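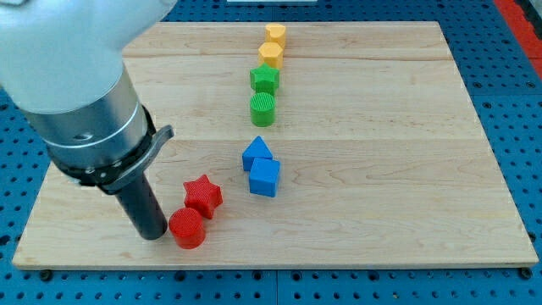 4.2 Durability claims and what the household records show

Toy vehicle packaging makes a lot of promises about toughness, and the research on toy life has tended to take them at face value. A common argument runs as follows. Heavier vehicles are built from thicker plastic, thicker plastic breaks less, and families who pay more therefore get a toy that stays in use longer. Each step sounds reasonable. We are not convinced that the chain holds, and the earlier work offers less support for it than its citation count suggests.

The most quoted source is the retail survey by Darwish, which covered 1260 returned items across four product lines (Tretach, Trendetti, Ko and Monetti). Return rates fell as shelf price rose, and this has been repeated many times as proof that costlier vehicles are tougher. But a return is something a buyer does at a store counter. It depends on whether the receipt was kept, how generous the store is, and whether the toy was a gift. Hanan Darwish says as much in the original report, in a paragraph that later authors seem to have skipped. A cheap loader with a snapped bucket goes in the trash or, quite often, goes on being played with as a loader with no bucket.

Our own records come from 46 households that kept a log of every toy vehicle in regular use. Parents noted the first visible damage, the part affected, and whether the child went on using the toy. Figure 3 plots the time to first damage against the weight of the vehicle. The points are scattered widely and we would advise against drawing a line through them. The heavy end of the plot is also thin, and two of the longest-lived vehicles there belonged to one child who, by her father's account, kept them on a shelf.

What broke matters more than how heavy the toy was. Mirrors, exhaust stacks and trailer hitches came off first in nearly all lines. Wheels and axles rarely failed. The Monetti vehicles, sold as the sturdiest of the four, had the most small clip-on parts and lost them early. Ko vehicles have almost nothing to lose and did well on our measure, which may say more about the measure than about Ko. We counted any missing part as damage, so a plain design starts with an advantage. When the count is limited to damage that ended play, the gap between lines mostly goes away.

The drop test results quoted by two of the manufacturers do not settle the question either. The tests use a new vehicle, released flat onto a hard floor, up to 17 times. Children do not drop toys flat. They stand on them, leave them outside over the winter, and tow things with them that the hitch was never meant to pull. None of the logs blamed a fall for the end of a toy's life, though parents may have missed some, and a log filled in at the end of the day is a weak instrument for catching them.

We should be as hard on our own data. The families volunteered, most had bought toy vehicles before, and the logs got shorter as the study went on. Entries for October are so sparse that we left them out of the main comparison. Trendetti is represented mainly by tractors and Tretach mainly by dump trucks, so a difference between those two lines could just as well be a difference between tractors and trucks. We have no good way to separate the two.

With those limits in mind, we see no basis for using weight or price as a stand-in for durability in the analysis that follows. Both are kept in the model as plain descriptors. Readers who want a ranking of the four lines will not find one in Section 5.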